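Drarnuddale > Student robotics club > Bench notebook > Two-arm folding

Tue 30 January

Continued with the paper aeroplane task on the Nurmi bench. Last week I wrote that both arms should move at the same speed during a fold. I now think this was wrong, and I have changed it in the settings sheet. One arm should hold and the other should do the work, and the holding arm must be told to wait until the second one has let go.

The dart shape stays as our target for the Drarnuddale open day. We tried to agree on something with wider wings, but the dart needs fewer folds and the judges know it from school. The nose is the difficult end, as the layers are thick there and the fingers like to push it sideways.
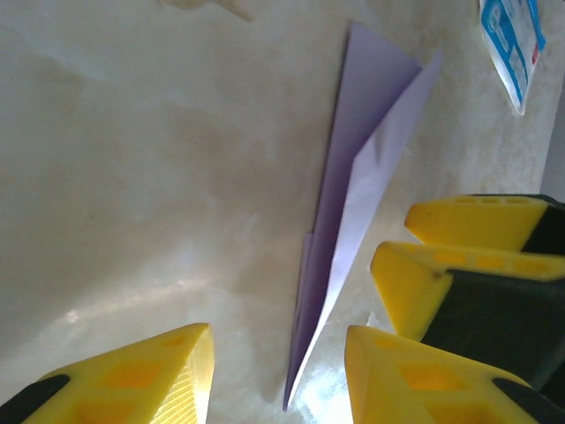 I have set the approach height for the nose to 7 mm above the table. With the old value the fingers touched the table first in many of our runs, and then the controller stopped with a force warning. Please do not change this number without writing it in here, also when it is only for a short test.

Counted the logged trials before lunch, from all three groups together. We have 100 attempts at the first fold, of which 41 were good enough to continue. For the second fold it is only 21. I count a fold as good when the two edges meet within the width of a pencil line. This is not very scientific but we all use the same pencil.

The other open problem is the turn, where the paper must be lifted and laid down again on its other face. Thin paper bends away from the fingers and I do not have a good rule for where to grip it. Near the corner it swings, near the middle it makes a crease that we do not want.
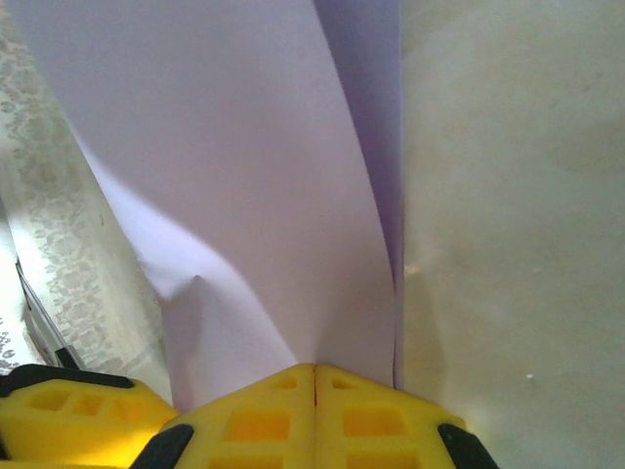 Nadhirah Rondonuwu thinks we are gripping too hard, and that the closing force should be halved before we touch anything in the path. She also asked why the turn is one long movement, and whether it could be cut into two with a short stop between. I will try the force first — it is the smaller change.

For the handover in the middle I kept the order from August: left closes, wait, right closes, wait, left opens. The waits look too long when one stands beside the bench, but with shorter ones the paper was pulled by both arms and we lost the fold.

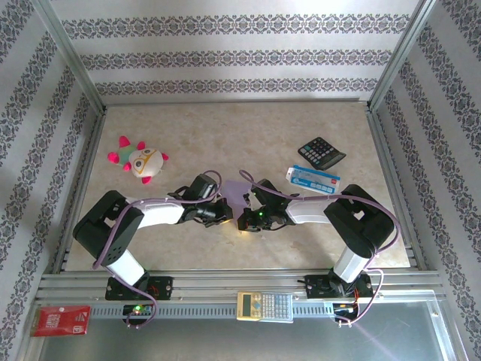

To do for the next session: export the joint logs to the Vomine folder, repeat the turn with half force, and ask Dratmont about the price of new finger pads. Also the trial form needs a column for paper type, I forget this every time.

Drarnuddale Student Robotics Club | Contact the club | Back to top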